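グリッパ指先の摩耗による把持異常停止(E-38)の切り分けと復旧手順

対象:Prunderlow 卓上アーム+Gruvero 2指グリッパ、手首カメラ付き構成
制御ソフト:Manzano ビルド1807以降

混載ワークのピッキング中に「E-38 把持位置偏差」で停止する場合の確認手順をまとめる。当方の環境では、布製ポーチや透明容器を連続して扱うセルで発生した。ログ上は閉動作の指令後、目標開度に達する前にタイムアウトしている。再起動で一度は動くものの、しばらくすると再発する。

1. 停止と安全確保
非常停止を押し、アームの駆動電源を切る。空気圧式の場合は残圧も抜く。グリッパがワークを保持したまま止まっているときは、先に下からワークを支えること。保持力が抜けた時点で落下する。コントローラ側のソフト停止だけで指先に手を入れてはならない。

2. ログの保存
電源を切る前に保存し忘れた場合も、直近の記録はコントローラに残っている。保守画面の「履歴」から該当時刻の前後を書き出す。見る項目は、指令開度、実開度、モータ電流の3つ。実開度が途中で止まり電流だけが上がっていれば機械側の干渉、電流が上がらなければ駆動系または配線を疑う。

3. 手首カメラ画像の確認
停止時の画像を開き、指先と作業面を見る。指先は近すぎて焦点が合わないことが多いが、欠けや変色の有無は判別できる。
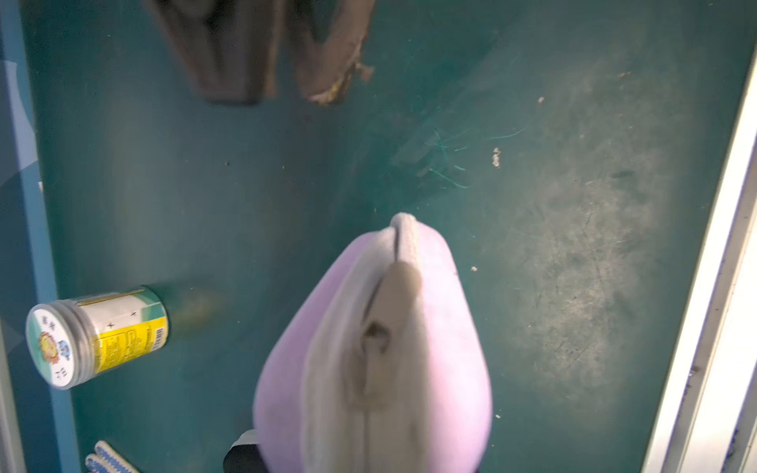 図1 手首カメラの画像。上端に見える2本の指のうち、右側の指の右下の縁に荒れた箇所がある。

図1では、右の指の縁に黄色と白っぽい跡が付いた荒れがある。作業面にも擦り傷と細かい屑が見える。ただし、画像だけで屑の出所は特定できない。指先の摩耗粉か、ワーク由来か、別の部品の破片かは現物で確認する。

4. 指先の点検
六角レンチで指先を外し、明るい場所で接触面を見る。縁の欠け、表面材の浮き、リンク部への異物の噛み込みを順に調べる。異物はブラシで除去する。エアブローは屑をリンク内部に押し込むおそれがあるため使わない。左右の指先は摩耗量が違っていても必ず組で交換する。交換品の型番は Sakudus 3545。

5. 作業面の清掃
屑は乾いた布で拭き取り、フレームの溝に残ったものはピンセットで取る。作業面の傷が認識処理でワークの輪郭と誤検出される例もある。清掃後にワークのない状態で1枚撮影し、検出数が0になることを確かめる。0にならないときは背景画像を登録し直す。

6. 原点復帰と空動作
駆動電源を入れ、低速モードでグリッパの原点復帰を行う。続けて開閉を100回繰り返し、実開度のばらつきと電流の最大値を記録する。途中でE-38が出た場合は指先以外の原因が残っているので、手順2に戻って電流波形を見直す。

7. 実ワークでの確認
柔らかいもの、円筒形のもの、薄いものの順に低速で把持させる。円筒容器は横倒しの姿勢も試す。問題がなければ通常速度に戻す。

注意
E-38の判定しきい値を広げて停止を回避する設定変更は行わないこと。当方でも一時的に試したが、把持不完全のまま搬送に移り、ワークを落下させた。元の値は設定ファイルの初期値欄に残っている。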